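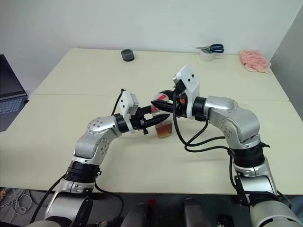
*Les deux pinces au-dessus du gobelet, vues depuis la caméra de tête.*

# Obura

Obura, c'est un robot à deux bras monté dans un atelier partagé, plus le code qui l'empêche (en général) de se taper dessus. Ce dépôt contient les épisodes enregistrés sur la tâche « gobelet », les scripts de relecture et une liste de regrets, voir plus bas.

Dernière mise à jour : 24 juillet 2022.

## Contenu

| Dossier | Quoi |
|---|---|
| `episodes/` | 345 épisodes téléopérés, trois vues chacun (tête, poignet gauche, poignet droit) |
| `rejets/` | 73 épisodes ratés, conservés par honnêteté et un peu par paresse |
| `calib/` | calibration des caméras, refaite en janvier |
| `outils/` | lecture, découpe, export |

Les actions sont des positions articulaires absolues. Les pinces sont codées de 0 (fermée) à 1 (ouverte), sauf dans les 16 premiers épisodes, où c'est l'inverse. Le script `retourne_pinces.py` corrige ça. Le lancer une seule fois.

## Mise en route

```
pip install -r requirements.txt
python outils/relire.py --episode 16 --vue tete
```

La relecture sur le vrai robot passe par `--materiel`. Dégager la table avant, laptop compris, et garder une main sur l'arrêt d'urgence. Edeltraud Tanner tient à cette phrase, elle a ses raisons et un nouvel écran.

## Limites connues

- Le décor n'est pas neutre. Ciseaux, ruban adhésif et chiffon rose traînent au fond de la table, et un modèle peut très bien décider que le chiffon est important.
- Les câbles des poignets pendent et passent parfois devant la caméra.
- Plastique transparent : la profondeur renvoyée au niveau du gobelet relève de la poésie.
- Le liquide n'est pas annoté. Niveau variable, étanchéité des bras non testée volontairement.

## Qui râle auprès de qui

Mécanique et câblage : Silvan Fuchs. Logiciel : Obadia Mwakalinga. Pour les données, ouvrir un ticket avec le numéro d'épisode ; « ça marche pas » sera fermé sans commentaire.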